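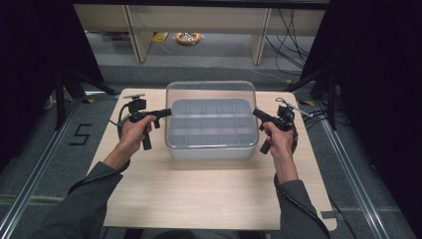 One reader of our draft, from the Lema site, objected that a rule which every site can claim to meet is no rule at all, and asked what clause 4 would ever lead anyone to throw away. We think the objection is fair.

Home | Issues | Authors | Submit | Contact

Figure 2. Handheld grippers at a taped table, with a divided tray in a clear container.

4.2 Does the start-state clause do any work?

The Vidville guideline asks that objects be "suitably placed" before each recording. Balura and Cikov both report full compliance over 3,000 recordings. We rechecked 400 of them against the written start positions and found 29 that broke the sites' own limits - none had been flagged. A tray like the one in Figure 2 can be turned end for end and still pass.

The May revision adds a tolerance of 30 mm but says nothing on rotation, or on who signs off the check. Until it does, we would treat reported compliance as a statement of intent - and leave it out of any comparison between sites.

We use cookies to improve your visit. Accept | Settings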